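Last updated: April

Progress report to the Lorkness fund
By Zulema Escobar, Tolelberg shared workshop

The gripper build is on schedule. Vratislav Kováčik finished the simulated room this month, and the wrist view now renders with the fisheye lens model we plan to use on the real arm. Trinidad Lucero has logged 55 simulated runs, 18 of them with the new finger geometry. We have spent 2 of the 4 payments.

One item is late - the motor order from Palma. Carmela Messina is handling it.

The current wrist view has both fingers open in front of the blue panel.

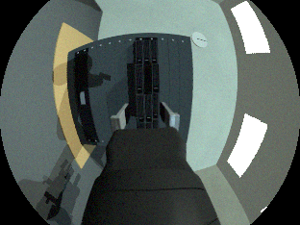
Next we will tune the grip force and start wiring on Sunday.

Contact: Catalina Domínguez, Tolelberg workshop | Back to top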